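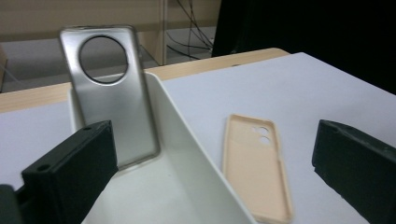

スマートフォンのケースほど、仕分けの練習に向いた小物はなかなかありません。手のひらに載る大きさで、素材がはっきり違い、表と裏があり、上下があり、しかも必ず穴があいています。第2回の講義では、このケースという身近な品物を教材にして「見る・分ける・置く」をひととおりやってみます。まず置き方から考えてみましょう。銀色のケースは白いトレーの中に立ててあり、淡いピーチ色のシリコーンのケースはトレーの横に、内側を上にして寝かせてあります。たったこれだけの違いなのに、目に入ってくる情報はずいぶん変わるんです! 立てたほうは大きな丸いカメラ穴が向こうまで抜けて見えますし、寝かせたほうは内側のくぼみと、縦に並んだ丸いレンズ穴がそのまま読み取れます。置き方を選ぶことは、何を見せるかを選ぶことだと考えてください。

生活小物の整理と仕分け 第2回 配布資料
ケースを分ける、立てる、寝かせる

1.今回の範囲

前回は引き出しの中身を全部出して、種類ごとの山をつくるところまで進みました。あの山の中で、ほとんどの班が「その他」に放り込んでいたのがスマートフォンのケースです。気持ちはよくわかります。本体はもう手元にないのに、ケースだけが残っている。誰の何に合うのかわからない。捨てるには惜しいし、使うあてもない。そういう品物が「その他」の底にたまっていきます。

今回はその底をさらいます。目標は、機種名を知らなくても、形と素材だけを手がかりにケースを正しく仕分けられるようになることです。機種を当てるクイズではないので、最新の端末にくわしい人も、そうでない人も、同じところから出発できます。私はこの回が毎年いちばん楽しみです。地味に見えて、やってみると教室がとてもにぎやかになります。

2.言葉をそろえる

班で作業するときは、同じ場所を同じ名前で呼べるかどうかで速さがまるで変わります。授業中は次の呼び方で統一しましょう。

背面:手のひらに当たる広い面。模様や刻印が入るのはたいてい外側です。
内側:本体が収まるくぼみのほう。寝かせて置いたときに上を向いていれば「内側上」と書きます。
ふち:まわりの立ち上がった部分。画面の側へ少しかぶさるものと、側面で終わるものがあります。
カメラ穴:背面の上寄りにあるレンズ用の開口。丸、角丸、縦長、独立した小穴の並びなど。
側面の切り欠き:音量や電源のボタン、充電口、スピーカーのための開口。ボタンの部分が穴になっておらず、ふくらみで覆われているケースもあります。
背面板:ふちがない、あるいはごく浅く、背面だけを覆う板状のもの。ケースと呼ぶか部品と呼ぶか迷ったら、まず「板状」と書いておけば十分です。

カメラ穴があるほうを「上」と決めておきます。ケースだけを手に持つと意外に天地を取り違えるので、置くときも書くときも、カメラ穴を奥に向けるのをこの授業の約束にします。

3.素材を手と目で見分ける

シリコーン
しっとりした、少し引っかかるような手ざわりで、指で押すとよく曲がり、離すと戻ります。色は淡いものから濃いものまで何でもありますが、表面の光り方はおだやかです。ほこりや糸くずを本当によく集めます。布の上に置いた瞬間に毛羽がつくので、作業台には布を敷かないでください。洗うときは薄めた中性洗剤で、しっかりすすいで陰干しします。

軟らかい樹脂(TPUなど)
シリコーンより少し張りがあり、つるりとしています。透明や半透明のものが多く、時間がたつと黄色みを帯びてきます。もともとクリーム色なのか、透明だったものが変色したのかは、ケースだけを見ても決められないことがあります。そのときは「現在の色」を書き、もとの色は書きません。推測を混ぜないというのは、仕分けの授業で私がしつこく言い続けていることです。

硬い樹脂(ポリカーボネートなど)
軽くて、たわみが少なく、爪で弾くと乾いた音がします。角に細いひびが入りやすいので、明るいほうへ向けて四隅を一つずつ確かめてください。ひびのあるものは手を切ることがあります。

金属、または金属調
いちばん見間違えやすいのがこの仲間です! 銀色だから金属、とは限りません。樹脂に塗装や蒸着をしたものも、細かな筋の入った仕上げまで上手にまねています。手に取ったときの冷たさ、重さ、縁の断面の色が手がかりになります。それでも決めきれなければ「金属調」と書いておきます。写真や遠目だけで判定するときも同じ扱いです。

革、布張り
芯に硬い板が入っていることが多く、外側だけで素材を決めるとまとめ方を誤ります。「外:布、芯:硬い」のように、外と芯を分けて書きましょう。革には水拭きもアルコールも使わず、乾いた柔らかい布で軽く払うだけにします。

4.穴を読む

さて、今回の山場です。ケースの穴は、そのケースがどんな本体のために作られたかを語ってくれる、いちばん正直な部分だと思います。模様や色は流行で変わりますが、穴は本体に合っていなければ困るからです。

見る順番を決めておきましょう。最初にカメラ穴の形、次にその位置(中央か、片側に寄っているか)、それから側面の切り欠き、最後に底の充電口です。この順番だと、はじめの段階で大きく分かれてくれるので、残りの作業がぐっと軽くなります。

カメラ穴が一つの大きな円になっているもの。レンズ群をまとめて囲む形です。穴のまわりに色の違う輪がついていることもあり、その輪が盛り上がっているかどうかは横から見ないとわかりません。

小さな丸穴が縦に並ぶもの。レンズごとに穴が分かれていて、一つずつ縁取りがあるケースもあります。縁取りが高いものは机に伏せたときにレンズを守ってくれますが、そのぶん角にほこりがたまります。綿棒の出番です。

角の丸い四角形のもの。いちばん種類が多く、似たものどうしを取り違えやすい形です。重ねて透かしてみるのが確実なので、見た目で同じだと思っても必ず重ねてください。

重ねるときは、硬いものの上に軟らかいものを載せます。逆にすると下の軟らかいほうがへこんで、穴がずれて見えてしまいます。去年、ある班がこれで正しい組み合わせをわざわざばらばらにしてしまい、最後の発表の直前に気づいて大騒ぎになりました。いまでは私のお気に入りの失敗談で、毎年話しています(当の班の了解はもらっています)。

5.立てるか、寝かせるか

硬いケースや板状のものは、浅い箱やトレーの壁に立てかけられます。場所を取らず、背面の仕上げとカメラ穴が正面から見えるのが大きな利点です。一方で、下のほうはトレーの壁に隠れます。充電口の形を比べたいときには、立てたままでは仕事になりません。

軟らかいケースは、立てると自分の重さで曲がったり、隣にもたれかかったりします。寝かせましょう。内側を上にすれば、ふちの高さ、穴の縁取り、内側に残った汚れを一度に点検できます。背面の模様で選びたい場面、たとえば教室の交換棚に並べるときは外側を上にします。

つまり点検のときと陳列のときで向きが変わってよいのです。困るのは、一つの台の上で向きが混ざることです。班の中で「いまは点検の向き」と声に出してから始めるだけで、混乱はほとんどなくなります。

それから、色の組み合わせも気にしてみてください。白いトレーに白っぽいケースを入れると、ふちの線が溶けて見えにくくなります。淡い色のものは少し色のある台に、濃い色のものは白い台に。教室の棚に色画用紙を何色か置いてありますから、どんどん敷き替えて試しましょう。紙一枚で急に細部が見えてくる瞬間は、何度体験しても気持ちのいいものです。
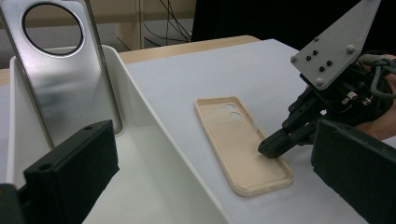

Laimutė Raudsepp:素材で先に分ける班と、穴で先に分ける班を両方つくって競わせてみてはどうでしょう。私の授業では穴から入ったほうが途中のやり直しは少なかったのですが、ほこりの付いたシリコーンと傷つきやすい金属調のものが同じ箱に入ってしまい、あとで掃除に時間を取られました。

とてもうれしい指摘で、今年の手順にさっそく取り入れました。上の4節では穴から読む順番を紹介しましたが、箱に入れる前の段階で「軟らかい/硬い」だけは先に分けることにします。細かい素材の判定は後回しでかまいません。押して曲がるかどうかなら一瞬でわかりますし、そこで分けておけば、擦り傷とほこりの問題はかなり避けられます。

6.実習の手順

場所は228教室です。前半と後半で台を入れ替えますので、荷物は後ろの棚へ置いてください。

(1)手を洗い、よく乾かします。ハンドクリームは作業のあとにしましょう。シリコーンにも金属調の表面にも、指の跡がはっきり残ります。

(2)班の箱からケースを出し、押して曲がるものと曲がらないものに分けます。どちらとも言えないものは台の中央に集め、最後に班の全員で触って決めます。

(3)曲がるほうは内側を上にして寝かせ、曲がらないほうはトレーに立てます。カメラ穴は奥、あるいは上です。

(4)カメラ穴の形でまとめます。この段階では、しゃべりながら進めてください。黙ってやると、隣の人と違う基準で分けていることに気づきません。

(5)同じ形に見えるものを重ねて確かめます。合わなければ迷わず戻します。

(6)記録票に書きます。ここまでで10分を目安にしていますが、最初は間に合わなくて当然です。間に合わなかった班は、どの段階で手が止まったかを票の余白に残しておいてください。発表のときにいちばん役立つのは、その余白の書き込みだったりします。

(7)台を入れ替え、隣の班の仕分けを見ます。触る前に、まず置き方だけを見て、どんな基準で分けたのかを言い当ててみましょう。当たったら、それは置き方が上手だったということです。大いにほめ合ってください!

7.記録票の書き方

欄は左から、札の記号、硬さ、見た目の色、カメラ穴、側面の切り欠き、傷み、行き先の順です。よくある迷いどころをまとめておきます。

色の名前は、ふだんの言葉で構いません。ピーチ色、ベージュ、クリーム色の境目で議論が始まるのは毎年の恒例で、照明や隣に置いたものによっても見え方が変わります。班の中で一つに決めたら、最後までその呼び方を通すこと。隣の班と違っていても直す必要はなく、台を入れ替えたときに照らし合わせればよいのです。

傷みの欄に「きれい」「汚い」とだけ書くのはやめましょう。「右下の角に細いひび」「内側に糸くず」のように、場所と様子を書きます。何もなければ「見当たらず」です。「なし」と言い切るほど、私たちの目は確かではありません。

行き先は、使う、交換棚、保留、手放すのどれかです。保留には必ず次に見直す時期を書き添えてください。時期のない保留は、また「その他」の底に戻っていきます。

記入例
札:ウ
硬さ:軟らかい
見た目の色:薄い緑
カメラ穴:角丸の四角、左寄り
側面:片側に縦長の穴、反対側はふくらみ
傷み:底の切り欠きの横が少し伸びている
行き先:保留(次の大掃除まで)

8.入れもののこと

教材箱の中には、Kollierの浅型トレーとBrerkisの仕切り箱が入っています。どちらも授業用にそろえたもので、同じものを買う必要はまったくありません。お菓子の箱のふたでも、豆腐の空き容器でも、洗って乾かせば立派に働きます。大事に見てほしいのは壁の高さです。低すぎると立てたものが倒れ、高すぎると中身が隠れて、結局ぜんぶ出すはめになります。

壁が内側へ斜めに下りている容器は、ものを立てたときに下端が滑ることがあります。底に薄い滑り止めを敷いてみてください。ただしシリコーンのケースを滑り止めの上に置くと、今度は貼りつくように動かなくなるので、取り出すときに引っぱって伸ばさないように。

9.よくあるつまずき

・札をケースの表面に直接貼ってしまう。はがした跡が残ります。紐つきの札をカメラ穴に通すか、そばに置くだけにします。
・半透明のケースを重ねて、色を読み違える。色は一枚だけで見ます。
・立てたものを前後に詰め込みすぎる。指一本ぶんの間を空けておくと、奥の穴まで見えます。
・きれいに並んだところで満足して、記録票を書かずに終わる。気持ちはとてもよくわかるのですが、ぜひ書いてください。

10.課題

自宅か、許可をもらった場所で、ケースでなくてもよいので「穴か切り欠きのある小物」を集め、今回と同じ考え方で仕分けてください。栓抜き、定規、カードホルダー、石けん置きなど、候補はいくらでもあります。提出するのは、分け方の基準を書いた短い文章と、置き方の略図です。略図は鉛筆で十分で、上手に描こうとしなくて大丈夫。文章は2,000字までとします。途中で基準を変えた人は、変える前の基準も消さずに残しておいてください。4月に出してもらった引き出しの課題でも、消しゴムの跡の下にあったほうの案がおもしろい、ということが何度もありました。

参考に読むなら、資料棚にあるShehata文庫の収納の巻が読みやすいです。挿絵が多く、箱の断面図がとにかくすばらしい。借りる人は貸出票に名前を書き、次の人のために読み終えたらすぐ戻してください。

次回はケーブルと充電器を扱います。絡まったままで構いませんので、家にある中でいちばん手ごわいひと束を持ってきてください。ほどく前の状態から始めます。

2020年5月10日 改訂
分類:講義資料 > 暮らしの技術 > 整理・仕分け
このページを印刷する | メールで送る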